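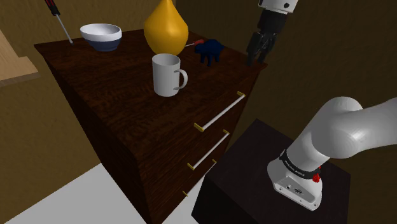 Última atualização: novembro, 16h20

Zenell: ferramenta de campanhas por hashtag, versão avaliada em conta paga

O Zenell monitora menções a uma hashtag e responde a cada usuário com um link de resgate individual. A configuração inicial pede a hashtag, o texto da resposta, o estoque disponível e a data de corte. Levei 20 minutos, incluindo a autorização das contas.

O teste foi feito com a Praten, loja de utilidades domésticas, numa campanha de amostras com limite de 724 unidades. Entraram 1225 menções. O sistema suspendeu os links ao atingir o limite e passou a enviar a mensagem de lista de espera. Contas duplicadas foram filtradas pelo e-mail informado no resgate; o mesmo endereço com um ponto a mais passou pelo filtro.

O painel atualiza a cada 110 segundos, intervalo que não pode ser alterado. A exportação sai só em CSV, com horário em UTC. Hideaki Hamada, que cuidou do atendimento na Praten, precisou converter a coluna à mão.

Em relação ao Zuvana, faltam agendamento por fuso e teste A/B do texto. O custo por resposta é menor.

Suporte: dois chamados, ambos respondidos no mesmo dia, em inglês.

Nota: 7/10. Adequado para campanhas curtas com estoque fixo.

Texto: Riku Sasaki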